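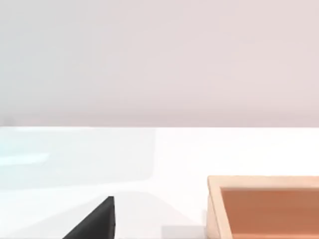
A white tabletop against a pale wall.

Kultwood closes the books on paper invoices

If you have ever worked in an accounts payable office at the end of a month, you know the sound of it, the stapler going and the phone ringing with a supplier who would very much like to know where his check is. At Kultwood, the furniture parts distributor, that sound has gotten a good deal quieter this spring. The company told suppliers on 11 April 2024 that it has finished moving its invoice approvals over to Atier, an online payables system, and that paper invoices will no longer be needed from anyone who has an email address.

Halima Wanyama has run the payables desk at Kultwood through two changes of ownership and one very memorable flood in the file room, and she was cheerful about the whole thing when we reached her by phone (she was eating a late lunch and kindly kept talking anyway). Her team handles 1,000 invoices in a normal month, from 195 active suppliers, and until last year nearly every one of them was printed, stamped, and walked to a manager's desk for a signature.

"We had a tray for each manager, and some of those trays were very deep," Wanyama said. "If somebody went on vacation, you just had to hope they had looked in theirs before they left."

Under the new setup, an invoice comes in by email, is matched to its purchase order, and goes straight to the person who has to approve it. Anything that does not match is held for a clerk to look over. Managers can approve from their phones, and if a bill sits for more than three business days it moves along to a backup approver.

The company started small, with 56 suppliers in the hardware and fasteners group, and brought in the rest by region. Freight bills came last. Those were the hard ones, Wanyama said, with fuel charges that rarely agree with the original quote, and they took a good many evenings to sort out.

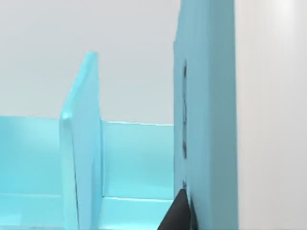 A pale blue block with a narrow dark groove down its left side.

Wenceslao Nava, the controller, said the part he is happiest with is the early payment discounts. Kultwood used to miss most of them, and he could tell you which ones too, having kept a list in his desk drawer for years. In the first quarter the company took 61 of them, and he has since thrown the list away.

No jobs were cut in the change, according to Nava. Two clerks have moved over to supplier accounts, where they answer questions and clean up old vendor records, including a fair number of duplicates left behind when Kultwood bought Troritz and its warehouse in Danladi.

Suppliers who still send paper will not be turned away just yet. Their invoices will be scanned at the front office through the end of April, and after that Wanyama would like them to call her so they can work something out together. Payment terms are staying the same, and so is the phone number for the payables desk.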